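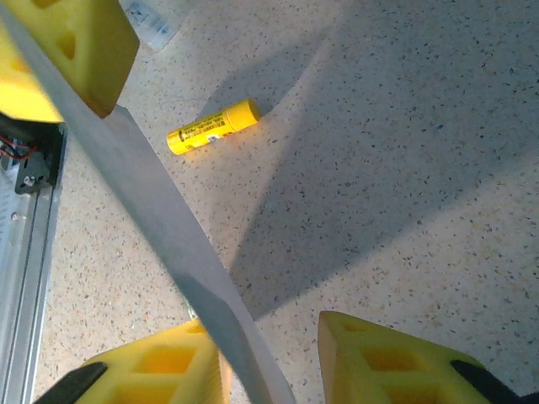 **Mutthorpe glue stick, yellow**

Plain yellow cap, small print along the tube. For paper, card, thin photos. Not fabric, dont ask.

- sold singly or in boxes of 100
- trade orders of 8 boxes or more – ring Delia Rusu first
- order code 908

Cap pulls straight off, no twisting. Push it back on till it clicks or the stick goes hard. Twist the base for more glue, only a little at a time.

Keep out of the sun. Storage cupboard is fine, car boot isnt.

Back in stock now, next delivery November. Schools wanting thier usual order – same price as last term, email Kristóf Orbán at the Stellinside counter.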